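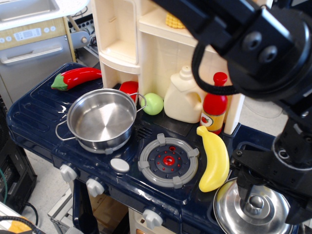
Zuweira Opoku asked whether the lids should be listed apart from the pans, and in version 14 they are.

Dondholm play kitchen set, item list

The list covers the toy food, the pans and the kitchen itself - two burners, drainboard, knobs. Each row has a name, a colour and a material. There are 41 rows. The chilli pepper is under vegetables, the banana and the apple under fruit. Ketchup and jug are under bottles.

Last change: Jul 10, 2021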